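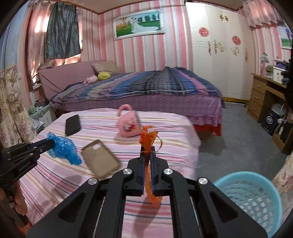
Rapport de projet, module Économie appliquée
Amerley Acheampong et Ha-neul Seol

Sujet : les prix à la production dans la région de Kerkutero, et ce qui passe (ou pas) dans les prix à la consommation.

Données. Relevés de février chez 40 fournisseurs, 439 prix au total. Fichier Itero pour les séries mensuelles. Deux séries inutilisables, base changée en cours de route, on les a retirées.

Méthode. Désaisonnalisation simple, moyenne mobile, puis régression avec retard d'un à trois mois. Ha-neul a fait les calculs, Amerley les relevés et la mise en forme.

Résultats. Hausse nette côté énergie et emballage. Alimentaire presque stable. La transmission au détail existe mais lente, surtout visible au troisième mois. Chez Fleslow, grossiste, rien du tout : contrats annuels, donc prix bloqué.

Problèmes. Échantillon petit. Les commandes de moins de 1000 euros sont mal couvertes, celles au dessus de 2000 trop présentes. Pas eu le temps de repondérer.

À faire : refaire le graphique 2 (axe faux), ajouter les prix à l'importation, vérifer les chiffres d'Ong.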